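The Return of the Big Flower

Floral wallpaper went out of most American houses so thoroughly that a whole generation grew up thinking of it as something you steamed off. Brayden Gill spent his first six years in the trade doing mainly that. He worked for a contractor in Justthorpe, and the usual job was an old dining room, three layers down to plaster, then two coats of off-white.

He now hangs more of it than he removes. Last year he papered 9 dining rooms, a dentist's waiting area and the inside of a pantry. The customers are mostly in their thirties. They want large blooms, and they want them close together.

"The small prints don't sell," Gill says. "People bring me a picture of a flower the size of a dinner plate and ask if it comes bigger."

The patterns now in demand differ from the ones he used to scrape. The old papers tended to repeat one rose in rows. The new ones mix a dozen kinds of flower, drawn in the manner of a botanical print, and fill the gaps with leaves, buds and berries. Backgrounds are pale. Gill thinks this is why people can live with them. A dark ground closes in a small room, and a light one lets the color sit on top.

Slamet Pangaribuan draws patterns for Dredesmont, a small print house that sells by the roll and by the panel. He starts on paper, with ink and watercolor, and a full design takes him most of a winter. The one he finished in March has a repeat long enough that a standard wall shows each large flower only twice. He said customers notice a short repeat within a week of moving the furniture back, and after that they can't stop seeing it.

His advice on scale is to tape a sample to the wall and leave it up for several days. His advice on color is to pick the least noticeable shade in the print, often a gray-green or a dull olive, and use it for the trim.

The other half of the fashion is what goes next to the paper. Gill's customers nearly always ask for marble, or something that looks like it. Real slabs are heavy and costly. A couple on Chin Street were quoted $2,376 for a stone counter in a powder room, and put in a printed surface from Veltix for $300. Gill has no objection. Against a busy wall, he says, the counter only has to be white with a little gray in it.

Pale paper, big blooms, white top with gray veining
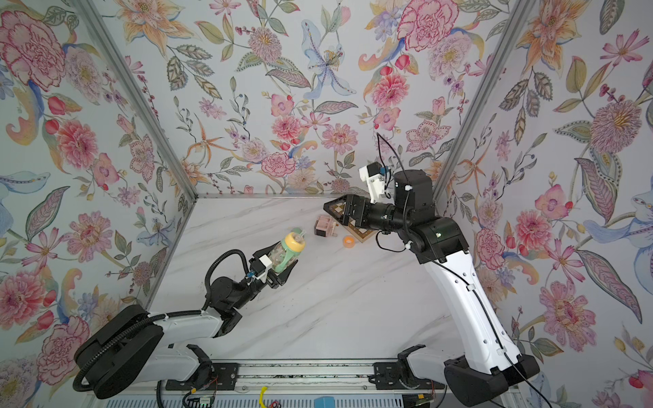
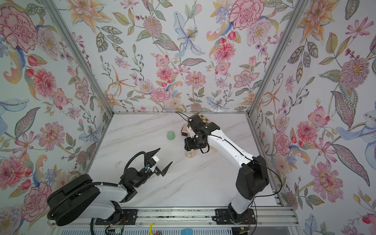
Corners are where the money goes. A large print has to be matched where two walls meet, and few walls are straight enough for the match to hold from ceiling to floor. Gill cuts the strip lengthwise, hangs the first part so that it turns the corner slightly, then sets the second against a fresh plumb line. A little of the pattern is lost. He tries to lose it in leaves.

He also orders one roll more than the math calls for and leaves what remains with the owner, labeled with the batch number. Two rolls from different batches can look the same in the store and plainly different on a wall in daylight.

Pangaribuan is at work on a design with no pink in it at all. Dredesmont has not decided whether to print it.

© 11 September 2022. All rights reserved. Contact the editors | Subscriptions | Back to top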